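Bench notebook, June, Plirkness cell

In at 7:30, coffee, lights on, and straight to the two-arm cell before anyone could ask me about the mail backlog. We're still on the desk sorting job: stationery that comes back from the Rondonuwu offices goes into the blue two-section box, pens on one side and odds and ends on the other. Sounds like nothing, right? But Liudmyla Panasiuk used to do 503 of these returns in a month by hand, on top of her real job, and her wrists were not happy.

So now she runs the cell. I sat with her this morning and she's quick - she spots a bad grasp before I've even looked up from the log! Her worry (and I'm writing it down so I don't smooth it over later) is that watching arms all day is dull in a way the sorting never was. We agreed she'd swap with Mwanaisha Muriithi after lunch, and that both of them get a say in how the Zandura job list is ordered. Should have asked them in the first place.

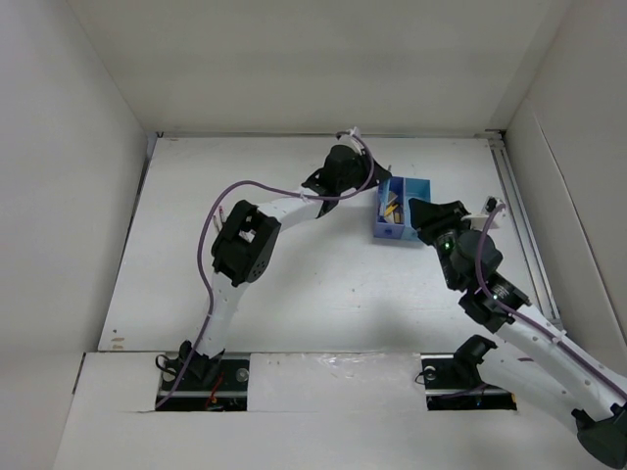
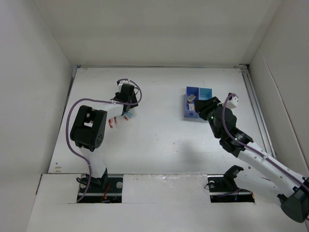
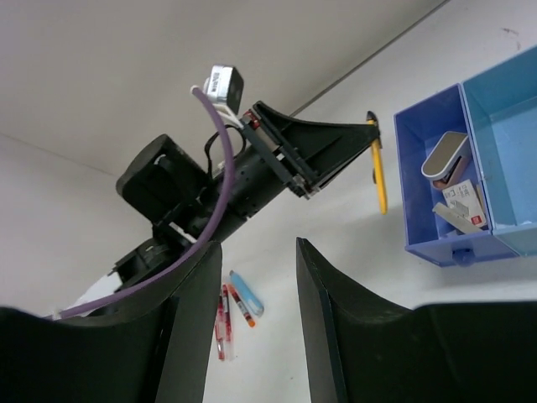
Both arms at the blue box in the first, just the right one in the second; last one is the close view, with the yellow pen in the gripper.

Ran 66 picks before the break. 5 of them need going over again in the log, all pens, all slim ones. Mwanaisha thinks we're closing too far from the middle of the barrel and I think she's right, so I've left the grip point alone until she has had a go at it herself.

Other stuff: cable slack on the left arm, look at the ties again. Wipe down the board, it's getting scuffed. Plovurano still owe us 2 spare finger sets and I need to chase that (again).

Liudmyla also wants a stool at the right height for the screen. Ordered one. She asked for it in April - sorry, Liudmyla, that one's on me.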